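FOR IMMEDIATE RELEASE
Friday, August 14, 2020

Gumivden Reports Grip Fault in Mereo Arm Controller

Gumivden has suspended unattended running of its Mereo test cell after a fault in the grip-hold routine. Version 141 of the software can release a held part when the force reading drops out for 33 milliseconds.
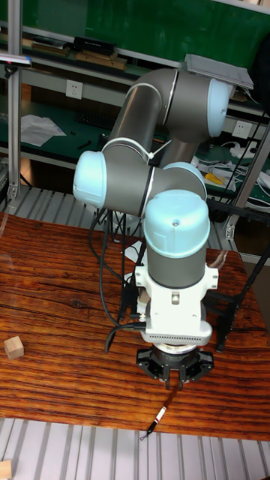 Six-axis arm with gripper above a marker pen.

No injuries were reported. Test parts are limited to pens and small wooden blocks.

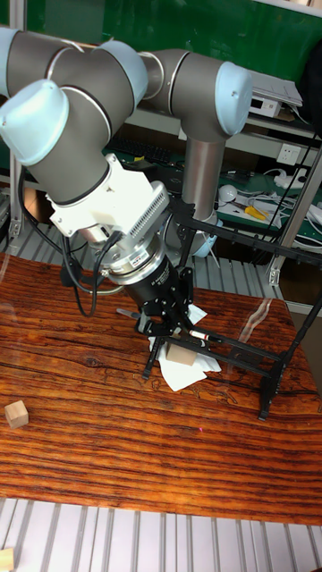
Zudley, which supplies the controller, is preparing a patch – release is planned after 100 supervised cycles without a drop. Units on earlier versions are not affected.
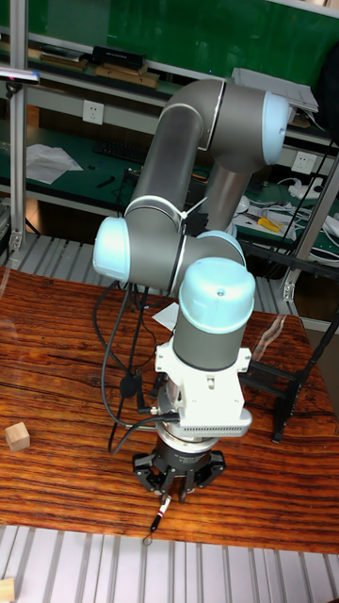 Marker pen held in the gripper, tip just above the tabletop.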